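Jirutcombe, October. Evening.

Attended the autumn open day at the Pandar workshop this afternoon, on behalf of the lending library and its education fund. I set down my impressions tonight while they are fresh, as a report will be expected of me before the end of the month.

We were received at the side entrance by Mr Aravind Amin, who has charge of the demonstrations. There were 40 of us on the list, and the party was divided before going through. Mine went first to the kitchen bench, where the arm was working with crockery. 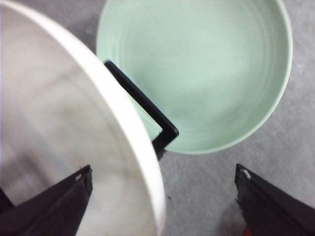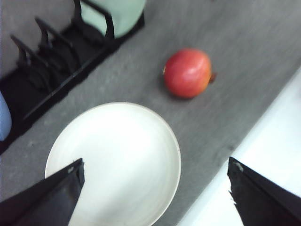 Crockery at the kitchen bench, from the camera at the gripper: bowls in the first view, a plate, the dish rack and a pomegranate in the second.

Mr Amin spoke for 30 minutes and took questions throughout. He explained that dishes are a harder matter than boxes, as a rim offers very little to hold and a glazed surface throws back the light. The gripper has two flat fingers and must be brought to the rim at the right slant. I asked whether the fruit was part of the exercise. He replied that a household table is seldom laid with crockery alone, and that the arm must learn what to leave where it is.

The programme running the arm is called Mument. I did not follow the whole of the account given of it. I understood that each attempt is stored, whether it goes well or badly, and that 1,478 attempts have been stored to date. A lady from the Palaniappan Trust enquired about breakages and was told that a separate book is kept for these.

Tea was served upstairs at four. I had a useful conversation with Mr Sivaprasad Chacko concerning a possible visit by the senior pupils in the spring. He would prefer two small groups, and asks for the names a fortnight in advance. I undertook to write to him.

The parking was poor and the signs from the main road should be better. Home by six. Must return the visitor's badge, which I find is still in my coat pocket.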